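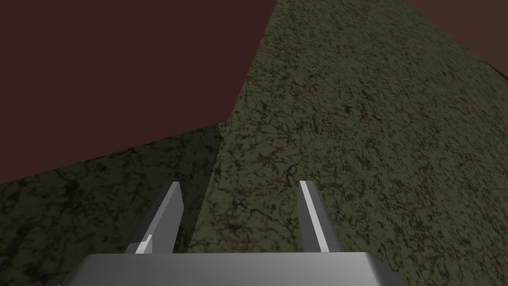 Textured surface, computer rendering

Grondale Rug Loom

The Grondale is a floor loom for rugs, mats and heavy blankets. It has two shafts and a weaving width of 140 cm. It is made for people who weave at home or in a small shop and who want to beat hard without the loom walking across the floor. It is the only loom in our program which is built for rugs only. If you wish to weave fine towels or scarves, please look at our other looms, because the Grondale will not make you happy with such work.

The frame

The frame is solid beech, oiled on all sides. We do not use lacquer. Lacquer looks nice for the first years, but at the places where the hands touch the breast beam it becomes dull and you cannot repair it in a small area. With oil you can sand the place a little and oil it again.

The side parts come already glued. The cross parts are held with wedges, so that you can take the loom apart for moving to another house and put it together again without tools except a wooden mallet, which is included. Please knock the wedges in again after the first month. The wood needs some time to settle in its new room, and the wedges become a little loose during this time. This is normal. In a very dry house it can be necessary a second time in winter.

The beater

The beater hangs from above. It is heavy, and we know that some customers are afraid of this when they read it. A hanging beater swings with its own weight, so your arms do less work than with a light beater which stands on the floor. In the lower part there is a channel for additional weight. The steel bar for this channel is sold separately. Most of our customers who weave with wool weft do not need the bar. Those who weave with cut rags or thick linen usually order it later.

The height of the beater can be changed with two pegs, one on each side. Please always change both sides. When one side is higher, the rug will be beaten closer on this side and the edge of your work will climb up. Many weavers look for this mistake in the tension of the warp for a long time.

Heddles and reed

The loom comes with 200 texsolv heddles, divided equally over both shafts. This is enough for a normal rug warp in the full width. For a closer warp you can order more heddles, and they can be put on the shafts without removing the old ones.

One stainless steel reed is included. Please tell us in your order which density you want. If you write nothing, we send the coarse one, and it fits for most rug warps.

Treadles and tie-up

Treadles are fastened at the back. They are long, and this makes them soft to press, even with a tight warp. The cords have loops along the whole length and are set with small pegs, so you do not need to make knots. When your shed is not clean, first look at the cords. One loop more or less changes a lot.

We recommend to weave in socks or thin shoes. Under thick soles you do not feel which treadle you have, and with a rug this will be seen only much later, when you have rolled it already on the cloth beam.

Tension

The warp beam and the cloth beam both have a ratchet wheel made of steel. On the warp beam you release the tension with a foot pedal from the bench. On the cloth beam there is a long handle. With this handle also a person with little strength can bring a linen warp to the tension which a flat rug needs. Please release the tension when you do not weave for several days. The frame does not suffer, but the warp becomes tired.

What is in the delivery

Loom frame with hanging beater
Two shafts, treadles, complete cord set with pegs
Texsolv heddles as written before
One reed
Lease sticks and warp sticks
Wooden mallet
Small bottle of oil and a cloth
Printed instruction for the assembly

The bench is not included. We know it is a little annoying to see this only at the end of a list, so we write it here again: the bench is not included.

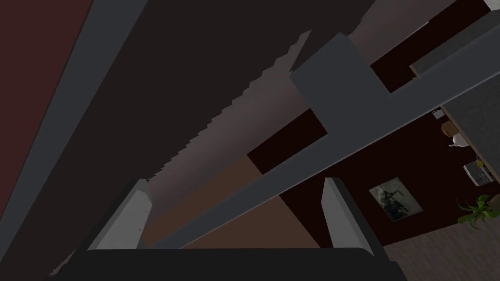
Drorkex Weaving Equipment / Loom Department

Accessories for the Grondale

Bikham bench. The Bikham is made with the same beech and the same oil as the loom. The seat is slightly inclined to the front, and its height can be set. The right height is when your elbows are a little higher than the breast beam while you sit straight. Under the seat is a flat drawer for shuttles and scissors. We had before a version with open shelf, but things were falling out when the bench was pushed, so we do not make it anymore.

Assefa shuttle. A ski shuttle for rug weft, with runners bent up at both ends so that it goes easily over the warp threads. It takes a good quantity of rags or thick wool. The Assefa is available in two lengths. The short one is more comfortable for narrow mats. For the full width of the Grondale take the long one, otherwise you will spend your time with joining new weft.

Temple. For rugs we recommend a wooden temple with strong teeth. Please order it according to the width of your rugs and not according to the width of the loom. The teeth are covered with a small leather strip for transport. Keep this strip, you will want it in the drawer.

Weight bar for the beater. Steel, painted. It is put in the channel from the side and fixed with wing screws. You need somebody to hold the beater when you put it in for the first time.

Sectional warp beam. This beam replaces the normal one. With the sectional beam one person can put on a long warp alone. It can be mounted also later on every Grondale, but the older looms need an adapter for the ratchet wheel. Send us a photo of the wheel and we tell you.

Choosing the place for the loom

Measure the room before you order. The loom needs free space behind it, so you can reach the shafts from the back when you thread. If the loom must stand against a wall, put it with the side to the wall and never with the warp beam. A floor from stone or concrete is good. On a floor of wood boards the loom should stand across the boards, if this is possible. On carpet it will also work, but check with a level again after some weeks.

Daylight from the left or from the right is better than daylight from behind, where your own shadow falls on the weaving. Do not put the loom next to a radiator.

Care

Clean the dust under the treadles regularly. Rug wool gives a lot of it, and rag weft gives even more. The axles need no oil. Please do not put any on them, it takes the dust and makes a paste. The reed should be kept dry. If you wet your linen weft before weaving, wipe the reed in the evening and let the beater hang free, so air can come to it.

Oil the breast beam once in a year. In the instruction we wrote July as a good month, when the windows can be open and the wood is dry after one night. Use thin oil and take away everything the wood does not drink. The cloths with oil must be spread out to dry in the open air and not thrown together in a bin, they can begin to burn by themselves.

Delivery and guarantee

We build each loom after the order. The delivery time is written in your order confirmation. The loom comes in flat packages, and the longest one does not fit in every elevator, so please ask us for the measures when you live on a high floor. The driver brings the packages up to your door. To carry them into the room is possible if you tell us before, against a fee.

The guarantee is 2 years on all parts of wood and steel. Cords, heddles and treadle pegs are parts which wear, and they are not included. We keep spare parts for all looms that carry our name, also for those which we do not build anymore.

Returns are possible when the loom is not yet assembled and the packages are complete. For a reed in special density we cannot offer a return.

Questions

For questions about the right reed, about warp yarn or about your old loom, write to Liya Lencho in the loom department. Please write the width of your planned rug and the weft material, then the answer can be more exact. A sample of the weft in an envelope is also welcome. Samples are not sent back.

Text of this page last changed: November 29, 2020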